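bedroom set, notes + log. Last touched 4 Apr 2020.

Working title was "Omia linens", folder still says that in places. Same thing.

## What's in here

Bed making, start to finish, one double bed. Sheet, pillow, duvet. No throws, no cushions (had them early on, too fussy, dropped).

- 442 takes of duvet only
- 6 bed layouts, see `layouts.md`
- notes per take, plain text, some very short
- `skip.txt` for the bad ones, read it before you use anything

Total was 900 before cleaning. Don't ask for the rest, it's mostly duvets on the floor.

## The bed

Dark brown upholstered base, panels. Shows every bit of lint, so lint roll before a session pls. Mattress is a Valtonen, a bit deep for the fitted sheets we bought first. Those are in the closet, label says TOO SMALL. Don't use them.

Sheets: white, smooth, tucked on the long sides. Retuck if more than a hand's width has come loose.

Duvet: white, big. Zostden cover, buttons at the foot end. Buttons always at the foot. Half of August has them at the head and it messes up the corner labels, so those takes are in `skip.txt` too.

## Start states

Four of them:

1. `flat` - spread out already, one corner off
2. `bunched` - pushed up in a heap, middle of the mattress
3. `half` - folded back like somebody just got up
4. `hang` - mostly on, edge hanging over the side of the base

`hang` is the one people get wrong. The corner should hang free. If it's caught between mattress and base thats a different problem, log it as `caught` and move on.

## What counts as made

- duvet covers the mattress on both long sides
- nothing touching the floor
- pillow clear of the duvet, not under it
- big folds gone. Small creases are fine, nobody is ironing

Citlali Xolalpa wrote the first version of this list and was stricter about creases. Takes with her initials (CX) were scored on that one. Not rescored yet.

## Corner vs edge

Grabbing the side edge and pulling gives you one long diagonal fold and the far corner stays where it was. Corner first is better when you can reach it. Both are in the set, field is `grip_at`, values `corner` or `edge`.

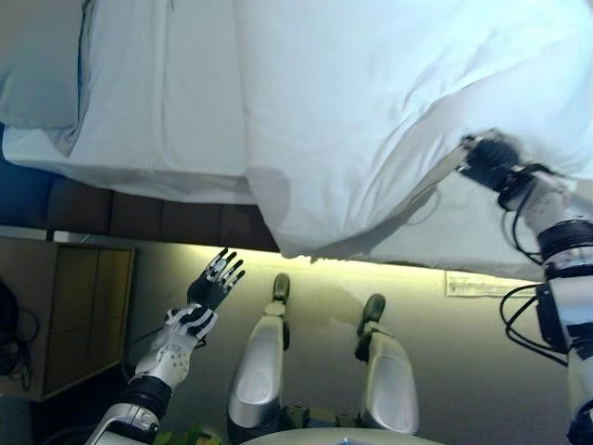
If the grip moves partway, log where it started. Second value goes in `comments`, free text, spelling varies a lot, sorry.

## Known problems

- `pillow_side` is left/right from the foot of the bed. A few takes in Tereo format have it from the head. Flagged, not fixed
- duvet was washed mid August, came back softer and folds differently after
- light strip under the bed is on in some takes and off in others, never logged
- typo in the header row, `streched`. Left in becuase scripts depend on it

## Questions

Santeri Karppinen for layouts and the skip list. Scoring, ask Citlali.

Todo: rescore CX takes. Second duvet cover, same size. Find the spare pillowcase.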